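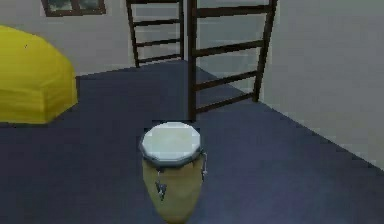

Forums > Simulation > Faults and Odd Behaviour > Nav agent keeps driving into the ladder

We use cookies to keep you logged in and remember your settings. Accept / Manage

mudlarker
Hi all, long post, sorry in advance. I've been running our indoor nav agent in a simulated room in Skollia and it has developed a habit I can't shake. The room's one of the cluttered ones: navy floor, pale walls, yellow ottoman, a conga drum and a couple of brown ladders. The task is "go to the drum, stop, turn, come back". It gets to the drum beautifully. Then on the turn it decides the nearer ladder is open space and tries to go straight through between the rails.

Out of 289 runs overnight it did this in 169. The rest were fine, which is the maddening part. The planner isn't throwing anything, the collision log just fills up with contacts against the ladder and the agent keeps pushing until the timeout. The same policy is meant to go onto our real base (a Faletti one, with a mast) in November and I'm not putting it anywhere near a real ladder like this.

Anyone seen it?

gumboot_pete
Yep, had the same with a clothes airer. Check your collision mesh first. If the ladder got a convex hull, it's solid all the way across, but your depth camera still sees wall between the rungs. So the map says free, physics says no, and the poor thing sits there shoving.

mudlarker
Ooh. I'd assumed the mesh matched what's rendered. Checking now.

mudlarker
OK, it's a hull. Swapped it for separate boxes for the rails and rungs and reran a short batch. It's a bit better, but now it gets the base part way in and wedges under a rung! I might have made it worse, if anything.

tinwhistle
I'd disagree with Pete that the mesh is your problem. The hull was doing you a favour. You don't want a robot going through a ladder even if it fits. Your costmap should be treating the thing as an obstacle from floor to mast height, and it's clearly not. What's your height band set to?

mudlarker
Default, whatever Skollia ships with. I never touched it.

tinwhistle
There you go. Have a look at how thin those rails are compared to your grid cells too. If your cells are coarse, a rail that falls between two of them can get voted out as noise, and whether that happens depends on the angle you come in at. That'd explain why it only goes wrong on some of the runs.

gumboot_pete
Fair point about the cells, but I still say fix the mesh. If the sim and the sensor don't agree you're training on rubbish. I don't care how helpful the rubbish is.

tinwhistle
Sure, fix both. I just don't want anyone reading this to think the mesh alone sorts it, and then their real robot brings a ladder down with a painter on it.

bogong_moth
Can I ask a dumb question? Why does it push until the timeout? We run on Balogun controllers at work and there's a contact cutoff: any bump over the limit and the wheels stop, doesn't matter what the planner reckons. I'd be more worried about that than about the ladder, to be fair.

mudlarker
Not dumb at all. We have one on the real base but I'd switched it off in the sim so that episodes wouldn't end early on little scuffs (it kept brushing the ottoman). I'm now feeling a bit sick about that.

bogong_moth
Please turn it back on, haha. We did the same thing for the same reason and ended up with a policy that had learned leaning on furniture was free. Took ages to train that out. Ours had a favourite couch.

gumboot_pete
+1 to that. Give it a penalty for the scuffs if you don't want to end the episode, but hard contact should always stop it.

mudlarker
Update, after way too much coffee. I did the lot:

- separate boxes for the ladder mesh
- height band taken up to the top of the mast
- smaller grid cells
- contact cutoff on, small penalty for scuffs

Ran it again overnight, same seeds. 2 ladder contacts, and the cutoff caught both of them. In each one it came off the drum at a really sharp angle with the ladder nearly edge on, so I'm guessing that's the rail thing tinwhistle was on about. Around a fifth slower per episode with the smaller cells, but I can live with that.

tinwhistle
Much better. I'd still chase the last ones before November. Try marking the gap between the rails as a keep-out zone so it never gets considered.

gumboot_pete
Keep-out zones only help if it knows it's a ladder though. On the real floor you'd need a detector, and then you're trusting the detector.

tinwhistle
You can do it off geometry. Two thin uprights with bars between them, close the gap. No detector needed.

gumboot_pete
And then every bookshelf and chair's a ladder.

tinwhistle
I'm fine with it not driving through bookshelves, Pete.

copperkettle
Hopping in because I think I've got the same thing with build 2035. Did anyone check if the default height band changed? Mine was OK on the build before, and now it's going under tables it used to go round. Proltance robot, nothing fancy.

mudlarker
I'm on 2035 as well! Never ran the older one in this room though, so I can't compare. Could you post your config from before?

copperkettle
Will dig it out tonight, it's on the other machine.

Contact us | Forum rules | Privacy | Back to top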